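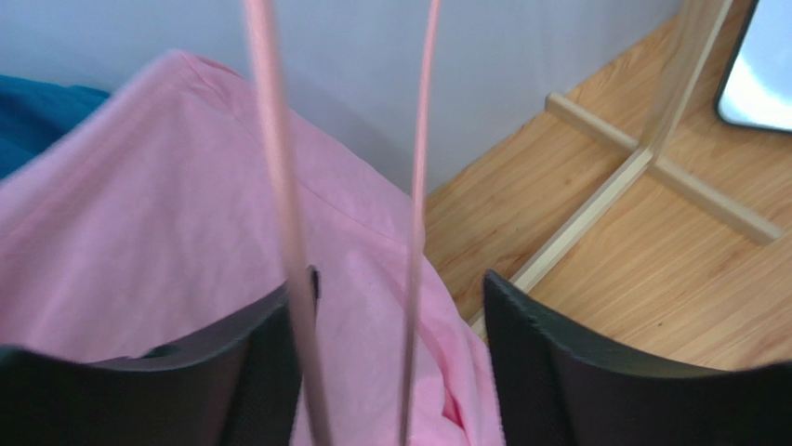 Étoffe rose formant de larges plis.

Pourquoi les tissus font-ils des plis ?
Dossier du jeune visiteur, Musée textile Lacerda

Une feuille de papier pliée garde une marque nette. Une étoffe, elle, retombe en courbes souples. Pour comprendre cette différence, il faut regarder de quoi elle est faite.

Un tissu est composé de fils. Sur le métier à tisser, les fils de chaîne sont tendus dans la longueur. Les fils de trame passent ensuite dessus et dessous, d'un bord à l'autre. Ces 2 familles de fils se croisent sans être collées et peuvent glisser un peu les unes sur les autres. C'est ce qui rend l'étoffe souple.

Chaque fil est lui-même formé de fibres tordues ensemble. Le coton provient d'un arbuste, la laine du mouton, la soie d'une chenille. Le polyester est fabriqué en usine. 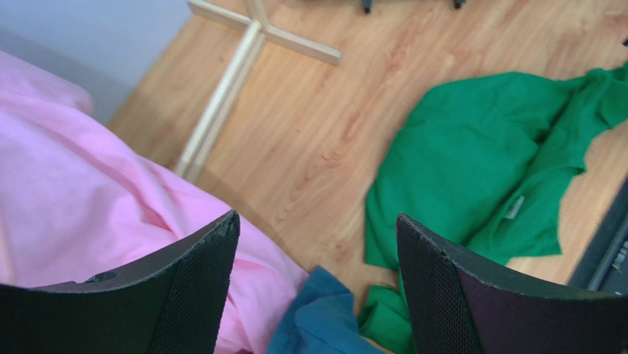

Tissu et sol entre deux pointes noires.

Lorsqu'une étoffe de coton est froissée, ses fibres se courbent et conservent en partie cette forme. La chaleur et la vapeur du fer les aident à se redresser. La laine, plus élastique, se froisse moins.

Le mot à retenir
Drapé : manière dont une étoffe retombe en formant des plis.

À voir au musée
Le métier Dretano, salle 7, compte 122 fils de chaîne. L'atelier de tissage, animé par Farhad Esfahani, est ouvert aux enfants à partir de 9 ans, accompagnés d'un adulte. Prochaine séance : dimanche 25 novembre. Inscription à l'accueil.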